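Anden Map Case, large, olive

Back in stock (finally!)

If you've ever tried to unfold a map on the bonnet of a Land Rover with the wind coming down a valley, you'll know why I started making these. I spent two winters as a civilian interpreter with a peacekeeping battalion, mostly going back and forth between Lurnar and the bridge at Dunov, and the issue map cases we had were dreadful. The clear window went yellow and cracked in the cold, the poppers filled with grit, and you had to take your gloves off to do anything at all. Our patrol commander, Helge Bakke, had mended his so often that it was more tape than case.

The Anden is the case I wanted then. It takes a 1:50,000 sheet folded the usual way, with the whole of one panel showing, and there's a second window on the back so you can have the neighbouring sheet ready when your route runs off the edge (and it always runs off the edge, usually at a checkpoint).

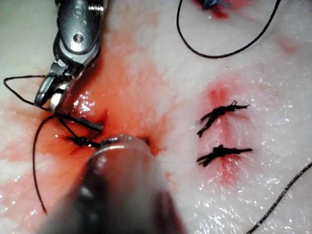
I cut the body from 500 denier nylon. I did try a heavier cloth on the first batch and it was tough as anything, but it wouldn't fold flat inside a jacket and people complained, quite rightly. The windows are a soft clear film that stays bendy in frost. You can write on them with a chinagraph pencil and rub it off with your sleeve. Please don't use permanent marker, and please don't write to me afterwards asking how to get it off!

The closure is a wide hook-and-loop flap with a big pull tab. Yes, it makes a noise. I know some of you want something silent, and I can do a buckle instead if you put a note in with your order, though it's slower with cold hands.

Inside you get:

6 pencil loops, wide enough for chinagraphs
2 clear windows, front and back
a flat pocket for a notebook or a patrol card
a slot along the spine for a romer or a short ruler
a detachable neck cord

The cord has a breakaway clip that comes apart with a decent tug. Edin Softić, who drove for us, once got his old case strap caught in a door handle and was very nearly dragged along with it, so I'm not selling one without the clip, sorry.

Who buys them? A fair mix, really. Reservists, cadet instructors, a couple of mine clearance teams, and more and more people who run battlefield walks. Vesna Zupan takes groups over the old front line above Dunov and has bought 14 from me so far, and she keeps sending me suggestions, most of which I've pinched. The slot along the spine was hers. Mimoza Omerović wanted it in sand as well as olive, and I'm hoping to have that in May if the cloth turns up.

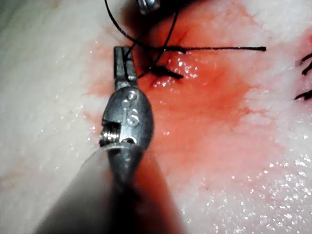 A word on waterproofing. The case will shrug off rain and slush and being put down on a wet wall, but it isn't a dry bag, and if you wade a river with it the river will get in at the flap. Print on decent paper, or slip the sheet into a liner first. I sell liners too, on the accessories page, and they're the same ones I use myself.

Washing: lukewarm water, a bit of soap, hang it up open. Keep it off the radiator or the windows will ripple.

I sew them all in my workshop with Danica Delić, who does the windows because her stitching is straighter than mine. Orders in before noon normally go out that afternoon. If a seam goes, post it back and I'll fix it for nothing, and if you've managed to set fire to it (Helge, I'm looking at you) I'll do you a new one at half price.

Also available in medium, to fit an Ivanov chest rig. Cadet units, drop me a line before ordering and I'll sort out a discount.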